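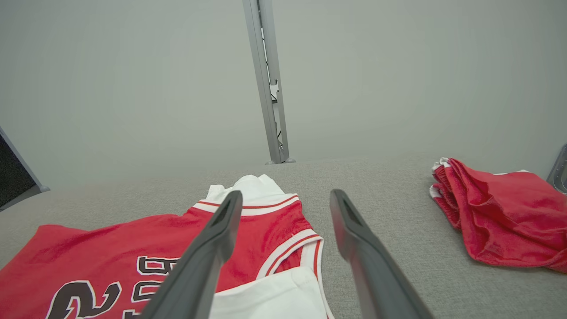
Esi Darko thought the Wyss fingers would lose on the shorts. She had said so in the morning and she said so again when the second set was bolted on, that a narrow tip was all very well on a hem but a heap of cloth wanted something wide, and that Skastamo would only ask why it had not been tried.

Ruben wrote her objection in the log under the heading Predictions, where it joined his own.

The test sheet listed two grippers, the Wyss and the Skiltetti, and two garments, a basketball jersey laid flat and a pair of shorts dropped in a heap. Each gripper had to pinch, lift to a fixed height, hold, and release. The controller was the same for both. The program was number 3905, which Ruben had written in May and had not been allowed to change since.

The Skiltetti ran first. It closed on the neckline of the jersey, took up two layers where the sheet called for one, and held them without slip. Ruben entered a fail. Darko asked whether a customer would call it a fail. He said the customer had written the sheet.

The Wyss took one layer. On the fourth attempt it took nothing, closed on itself and rose to the hold height with perfect accuracy. The controller reported a successful grasp.

"Threshold," said Darko.

"It's set for the other fingers."

"Then you've been comparing the fingers with a number that belongs to one of them."

He looked at the log. There were around 600 lines in it. He could sort them by motor current and find out which grasps had been real, or he could look at the wrist camera recordings one at a time. He started sorting. The current on an empty close and the current on a single layer of jersey differed by less than the noise.

"It'll have to be the recordings," he said.

Darko pulled the other chair across. They divided the files by gripper. She took the Wyss. For a long while the only talk was of line numbers, and of whether a fold that slid out during the hold counted as a release.

At the end of the first batch she read out her total for the shorts. It was higher than his. He asked her to read it again, and she did, in the same voice.

"Do you want the prediction struck out?" he asked.

"Leave it in," she said. "Put the date on it."

He typed Sat 17 February beside her initials, saved the file to the Remham folder, and opened the next recording.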